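Cell notebook, handheld grippers, bed station
26th October

Good morning on the Braltimero pair! Stripped both units before anyone needed them and found the left jaw had been closing a touch late, which explains the odd gaps in the log. The linkage pin had fluff packed round it. Cleaned it with the soft brush, a drop of the thin oil, wiped off the excess (please wipe it off, it gets on the fabric otherwise). Ran 100 open-and-close cycles on the bench afterwards and the two traces sit on top of each other now. Lovely to see.

Right unit only needed its screws nipping up. Green light on the left came on first time after reassembly, then straight over to the bed with a navy top.

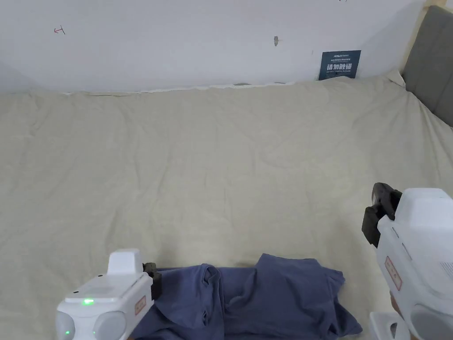 The zero offset was reading 651 before I touched anything and settled at 336 once the jaw was moving freely. I've saved that as the new default under "Dastelance bed" — don't load the old file, it will put the lag straight back in.

Things I changed while I was in there: new pads on both jaws, trigger spring on the right swapped for the softer one Aurelio had spare, Qian's clock-sync script run twice. Still want to look at the arrow marks on the wall, as I can't find in the notes which of them we line the head camera up to. The red one is my guess.

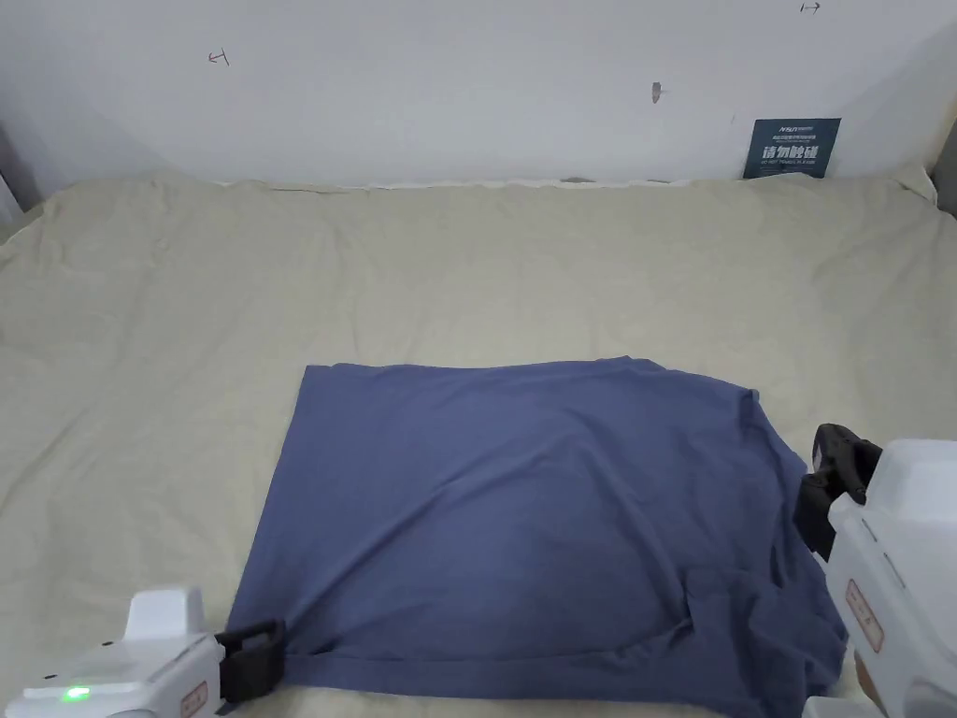 Maya Awwad
Cell technician, Bimar workshop

Folding is where a late jaw really bites, so I'm keen to get a long run of shirts through this set-up. Six pads left in the drawer, and I'd like more here before December. Next person on: check the left pin for fluff at the end of your session and write down the offset, even if it hasn't moved.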